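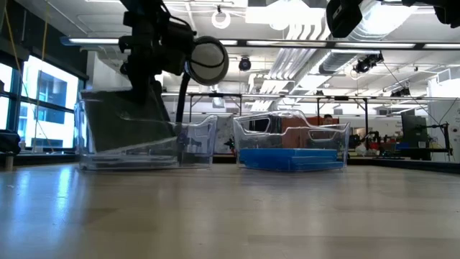
Search this site

Cable slack on the two-arm bench

The sorting bench at Kenorora went back into service in September after I spent most of an afternoon on its cables. These are my notes on the current setup, mainly so that Leonor Bettencourt can repeat it on the second bench without calling me.

The bench is a butcher-block top with a black extrusion frame fixed around it. Each arm bolts to a mounting plate on its side rail. The plates can slide, and that was the root of the trouble: the left one had crept 2 mm toward the near rail, enough to spoil the calibration. I scribed a line on both rails, reset the plates to it and tightened the screws in a cross pattern. Check the scribe before blaming the software.

The cable on the left arm leaves the shoulder, arcs over the top and comes down at the forearm. With too little slack it pulls at full reach. With too much, it sags across the work and gets into the camera's view. I settled on 52 mm of free height at the top of the arc, measured with the arm parked. Oona Vainio prefers a tighter loop. Hers worked on the old Tatberg arms, which had a shorter forearm.

The job itself is disc cases. The bins stay toward the far rail and loose cases are laid out nearer the front. Cases are awkward to grip: thin, glossy, and easy to push along the wood if the fingers come down flat. I slowed the last part of the approach and left the rest of the motion alone. 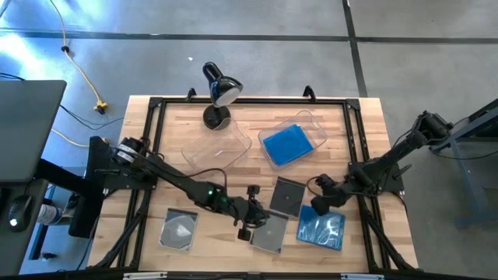
Both grippers over the cases, with the lamp and bins toward the far rail.

Reflections are the remaining problem. The clear and blue cases throw back highlights, and the detector sometimes takes a highlight for an edge. Moving the lamp changes where they land, so after any lamp move I rerun the Vullska check, which takes 400 frames and reports the misses.

Service interval is every 1,000 cycles: plate screws, finger faces, cable jackets at the bends. Wipe the fingers with a dry cloth. The Brabec pads we tried shed a gray residue on the cases and I took them off again. Spare screws are in the second drawer, in the bag marked M5. Use the plain washers. The split ones chew the plate.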